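4. Results

We ran 135 trials with the cream-colored appliance on the white table, using the same start pose for the arm each time. The policy was trained on 894 demonstrations that Sheena and I recorded in the Villbridge lab with the Vumunel teleoperation setup. A trial counted as a success if the gripper made contact near the top front edge and held it until the stop signal.

The policy succeeded in 93 trials. Most of the failures came from the approach – the fingers came down too far to the right and met the table first. In 11 trials the arm stopped above the appliance and did not move again before the time limit. We did not change the camera position between runs, so we can't say how much of the error comes from the view.

We also tried lowering the approach speed. It made the contact gentler but did not change where the fingers landed, and each trial took longer. The baseline from the Drarkar group was not rerun on our table, so we leave it out of the comparison.

Next term we plan to add force readings at the wrist and repeat the trials with the appliance turned to other angles.

Nkrumah Eshun and Sheena Leckie 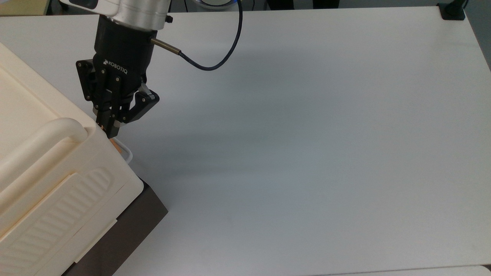

Figure 3. Gripper fingertips at the top front edge of the appliance.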